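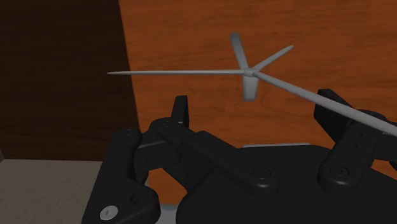
Gray rotor-like part, blades of different shapes.

Riaan Mokoena
January

Short thread on balancing small fan rotors at home. I have been rebuilding attic vent fans for a while and the same mistakes keep coming up.

Static balance first. Put the rotor on a level knife edge or a pair of ground rods and let it settle. The heavy side goes to the bottom. Mark it, turn the rotor a quarter, let it settle again. If the mark comes back down, the reading is good.

Do not remove material yet. Clean the blades. Dust on the trailing edge of my last one, a Brestmont out of a bathroom duct, weighed more than the correction I ended up making.

Correct by adding weight on the light side. I use adhesive foil cut into small squares. A gram at 77 mm does the same work as two at half that radius, so go out along the blade before you add more foil.

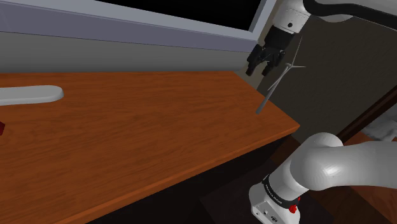

Level matters more than people expect. A slope you can't see is enough to roll a light rotor to the same spot every time, and you will chase a heavy side that isn't there. Check the table both ways, then check whatever you lay on top of it. A long flat board, shaped like the gray plank-like thing on the left there, is fine as a base if it doesn't rock. Shim the board and leave the table legs alone.

Static balance won't fix couple imbalance. For a thin rotor under some 200 mm across I ignore it. For a deep squirrel cage you need two planes, and that is a different thread.

Evelien Dierckx asked what speed I test at. 582 rpm on the low tap, then full speed for 20 minutes – guard on, housing bolted down.

If it hums only at full speed, look at the mounts before you touch the foil again. The rubber in the old Mertens housings goes hard.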